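The tide gauge at Asden had been reading four millimeters high since November, and Salamatu Ackah had been sent to find out why.

She reached the harbor office at low water. The gauge hut stood at the end of the north pier, a concrete box with a steel door and a float well beneath the floor. The well was a vertical pipe with a small inlet at the bottom. Water rose in the pipe, the float rose with it, and a wire over a pulley carried the motion to an encoder. The design had been in service for 40 years. The encoder had been replaced twice, the wire once, the float never.

Four millimeters was inside the tolerance for shipping. It was outside the tolerance for the datum, and the datum was her job. Every bench mark between Asden and Gavik was tied to that gauge. If the gauge was wrong, then so were the seawall drawings, the flood tables and the boundary of three oyster leases.

She began with the staff. It was bolted to the pier beside the hut, and she read it every 10 minutes through one full tide, lying on her stomach with a flashlight after dark. The staff and the gauge disagreed by four millimeters at low water, four at half tide and four at high water. A fouled inlet would have shown as a lag. A leaking float would have shown as a drift. A constant offset meant that something had moved once and stayed moved.

Ouellet, the harbormaster, brought her coffee at high water and asked if it was the sea.

"The sea is one of the possibilities," she said.

"My father kept that gauge. He said it was never wrong."

"Did he keep a log?"

He had kept 19 of them. They were in a cupboard in the office, bound in green cloth, and she read the last one first. The entries were short. Wind, pressure, staff reading, gauge reading, initials. The initials changed in the final month, and the handwriting got larger. The difference column stayed at zero up to the last page, where it said zero in a hand that could barely hold the line.

She put the log back and went over the leveling.

The primary mark was a brass bolt in the church step. The secondary was a rivet in the pier. She ran the level from one to the other, out and back, and closed to within half a millimeter. The pier had not settled. She ran it again from the rivet to the lip of the well, and there it was. The lip stood where the drawings put it. The pulley bracket did not. It was four millimeters low, with clean threads showing above the lock nut and a bright ring where a wrench had been.
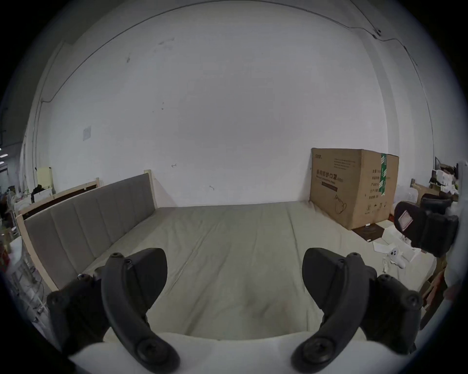
*Black jaws, open, with a screw near the base of each.*

She asked Ouellet who had a key to the hut.

"I do," he said. He looked at the bracket for some time. "He was reading zero every day, and it wasn't zero. I went out with the staff after the funeral and checked. It was four off, the other way. I thought I'd put it right, so his books would be right."

"Which way did you turn the nut?"

He showed her with his hand. She wrote the direction down.

"The staff was replaced last year," she said. "A contractor from Proneritz set it. I have their sheet. They set it four millimeters out, and their second visit corrected it in November. When you checked, it was the staff that was wrong. The gauge was reading true."

"And his zeros?"

She considered the question. The last month of entries had been compared against a bad staff, and the column should have said four. He had either misread the staff every day or had stopped reading it and written down what he knew of the gauge. The report form had no box for this.

"The gauge values in the log are good," she said. "I can use them."

She raised the bracket, tightened the lock nut and sealed it with a dab of red paint. Then she read the staff and the gauge through another tide. Ouellet stayed for most of it and held the flashlight. At the turn he asked if he could write up the entry, and she gave him the pencil. He put down the wind and the pressure, then both readings, and worked out the difference twice before he initialed it.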